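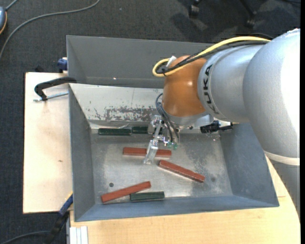 Bras KUKA au-dessus d'un bac métallique contenant des barres de deux couleurs.

La prise en vrac est trop souvent jugée à la seule qualité de la perception. Chez Linlow, sur 95 cycles interrompus, 51 relevaient pourtant du planificateur : pose correctement estimée, trajectoire refusée près d'une paroi. Nous estimons que tout cahier des charges devrait exiger la journalisation de ces refus, avec leur motif, avant toute demande de nouveau capteur.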